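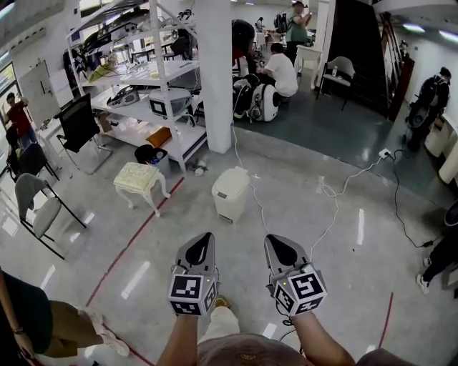

Two hand-held grippers with marker cubes, in a workroom with people and robotic machines further back.

Home Topics Machines Glossary Contact

Chore automation is the use of machines to carry out manual tasks in homes, workshops and small shops, such as clearing tables, folding cloth, restocking shelves, sorting parts and sweeping up. The term normally excludes fixed appliances such as dishwashers and washing machines, which do one part of a chore inside a closed box and leave the loading and unloading to a person. It also excludes factory cells in which every part arrives in a known position.

As of the present edition, no general-purpose chore machine is in ordinary domestic use. Floor cleaning and lawn mowing are well established. Tasks that need an object to be picked up, turned, opened or put away are mostly at the trial stage.

Scope and terms

Workers in the field separate mobility, handling and sequencing. Mobility is the ability to reach the place of work, including over cables, thresholds and rugs. Handling covers grasping, placing and the use of tools. Sequencing is the choice of what to do next and the recognition that a step has failed. A machine may be sound in one of these and poor in the others. Most wheeled platforms cannot climb stairs, and a house with bedrooms above the ground floor is often treated in trials as two separate sites.

The word "chore" has no fixed technical meaning. The Nukdale task list, used in several comparisons, defines it as any job an untrained adult can complete in under 11 minutes with items already in the room. Jobs that need a licence, a ladder or an open flame are left out.

Collecting examples

Many current systems are trained on records of people doing the work. The earliest method was teleoperation, in which a person steers a robot through the task from a distance. It gives data in the same form the robot will later use, but it is slow, and it ties up one robot for each operator.

A second method uses hand-held grippers. The operator holds a tool shaped like the end of a robot arm and does the task directly. A camera on the tool records what the gripper faces, and the tool's path through the room is worked out afterwards. Square printed patterns, known as fiducial markers, may be fixed to the tool so that its position and angle can be found from another camera. A head-mounted camera is sometimes added to give a wider view and to keep both hands in sight. 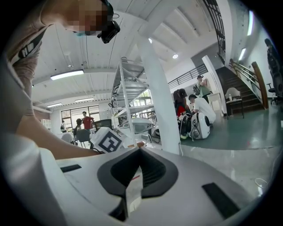

View across a hand-held gripper, with a marker cube and an operator wearing a head-mounted camera at upper left. People work on robotic equipment at right.

The hand-held method is faster than teleoperation for most table-top tasks. In the Gollano comparison, operators recorded 600 usable examples of a cup-stacking task with hand-held tools in the time allowed for the whole study. The teleoperation group did not complete its set. The study was criticised for using operators with unequal practice, and its authors later withdrew the claim that the result would hold for heavier objects.

Known faults of the method include the following. A person can move the tool in ways the robot arm cannot copy, by leaning or stepping sideways. The markers can pass out of view behind the operator's own arm. Grip force is often not recorded, so that a soft item and a hard one look alike in the data. Wide-angle lenses bend straight edges near the border of the picture, and the bend must be corrected or learned.

Cookies on this site help us count visits. Accept Settings

Performance by task

Results vary with the object more than with the room. Rigid items of hand size, such as mugs, tins and small boxes, are handled well if they stand apart from one another. Success falls when they touch or are stacked. Transparent and shiny items remain difficult, as depth sensors return poor readings from them.

Cloth is a separate field of study. Towels and other rectangular pieces can be folded by several laboratory systems from a flat start. Folding from a heap is less reliable, and the sorting of mixed clothing by owner has not been shown outside staged trials.

Shop-floor work is in some respects easier than housework. Stock is uniform, shelves are of known height and aisles are kept clear. The Trultier trial placed a single-armed machine in the back room of a hardware shop and gave it 1000 restocking jobs, chiefly boxed screws and paint tins. Staff were asked to log each occasion on which they had to step in. The most common cause was a box put back by a customer in the wrong bay, a fault the machine could detect but had no rule for putting right.

Tidying is harder to score. A tidy room has no single correct state, and two assessors may disagree about where an item belongs. Wanigasekara's scale gets round this by asking the householder to place every item before the test, after which the room is disturbed and the machine is marked on how much of the first layout it restores. The scale has six grades. It has been faulted for rewarding memory over judgement.

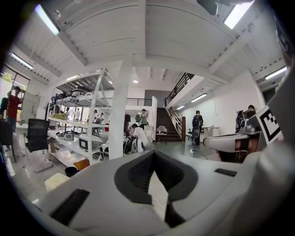
Assessment section by Rin Arai. Checked by Gayan Sultana.

Assessment

The question of whether machines can do chores yet is usually answered by task, and the answers depend on what is counted as done. Published success rates commonly refer to a single attempt from a prepared start. They do not include the time a person spends laying out the items, restarting the controller or picking up what was dropped. A rate that looks high for one step becomes low when many steps must follow one another without help.

Speed is reported less often than success. Video of a trial may be shown faster than it was recorded, and older summaries do not always say so. Where true times are given, machines are generally slower than a person at the same job. This matters little for work done overnight and a good deal for serving or clearing.

Safety limits also hold down performance. Arms meant for use near people are restricted in force and speed, which rules out some lifting and most scrubbing. Kitchens add knives, hot pans and wet floors. Several groups therefore test in mock kitchens with cold water and blunt tools, and their figures should not be read across to a working one.

Costs are not settled. Purchase price, repair and the need for remote support are seldom published together. Remote support also raises a privacy question, as the person helping may be able to see into the home.

See also: Domestic appliance; Fiducial marker; Teleoperation; Warehouse picking

Shares 11 Comments 6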